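Setting sag on the Clirmont rear shock

1. Pump the shock to the pressure on the Trident chart. Treat that number as a guess; the chart assumes you ride like whoever wrote it.
2. Sit on the bike in full kit and read the O-ring. The manual wants 30 percent.

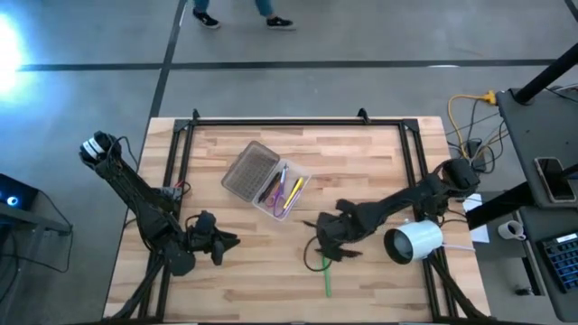 Aidan Ní Mhurchú wrote in to say 30 felt like a couch on climbs, and that she added 6 psi and left it there. Fair enough. Try both.

3. Ride one familiar trail before changing anything else.

Note: Feng claims 40 hours between air can services. I'd check sooner.

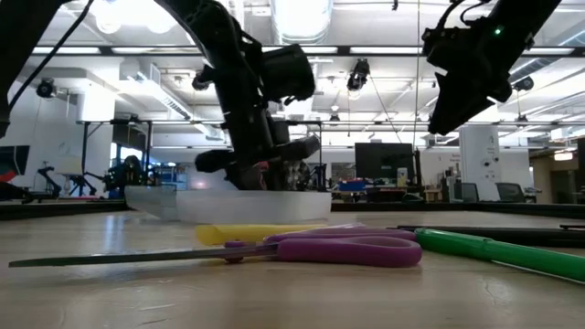 CAUTIONS

Never go over 200 psi. Release all air before opening the can.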